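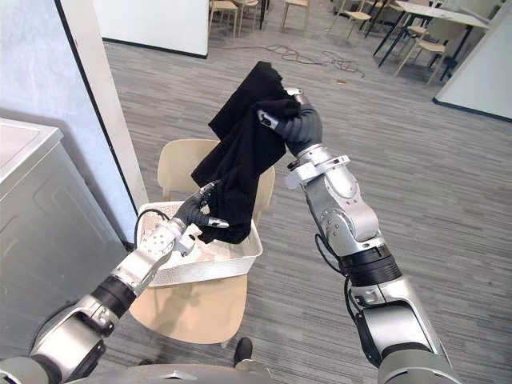 *Both hands on the black garment, over the white basket, at the Tarkness open afternoon.*

I had been meaning to get over to Tarkness for ages, and when the December open afternoon came round I finally packed a flask and went. It's a longer drive than it looks on the map (the last bit is all lanes, and I met a tractor on the narrowest of them), but I was there by two and somebody had put the kettle on, so I forgave it everything.

The theme was laundry, which I was very pleased about. We've been arguing at our own place over what to put on the end of an arm for soft things, and I wanted to see jointed hands and plain two-finger grippers tried on the same sort of job, with the same sort of crumpled clothes, before we spent any money.

I started with the hands. They're dark grey, shaped very much like a glove, with silver tips to the fingers, and what I liked was how one could keep hold of the top of a garment while the other pinched it lower down. You do just that yourself at the washing line without giving it a thought! The team is running them on a Zeritz controller, and the log for the week stood at 374 attempts when I looked, with 200 of those on dark clothes. Black cloth is a misery for the cameras, they told me, as the folds all melt into one another. I'd have guessed that white would be worse, so I learned something before I'd even finished my tea.

Then I spent a good long while with the grippers, and I'm afraid I rather monopolised them.

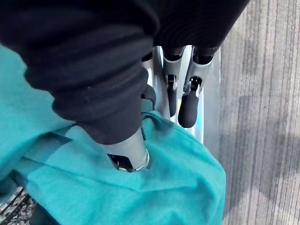

My notes on this part are mostly about fingertips. Black rubber, rounded at the end, is a kind thing to push down into a heap of towelling, and I've come home much less worried about snags than I was. My doubt is over depth. With two fingers side by side you have to decide how far down to go before you close them, and if you go too far you come up with three layers when you wanted one. The wrist camera gives you a lovely close view of the cloth, but sleeves and covers on the arm take up a fair bit of it, and I'd want to try a different mounting angle before settling.

I asked about the Acuña fingertips as well, the softer ones, which we'd half ordered in the autumn. They've had a set on trial and were getting through 200 grasps before changing the pads. That seemed a bit short to me, though the pads are easy enough to swap.

If I had to choose tomorrow I'd take the two-finger gripper for sorting a pile and the hands for anything that needs holding up and turning. I'd still like to see the Karkum arm do the same jobs, and they expect to have one on the bench in spring. I've already asked to be put on the list.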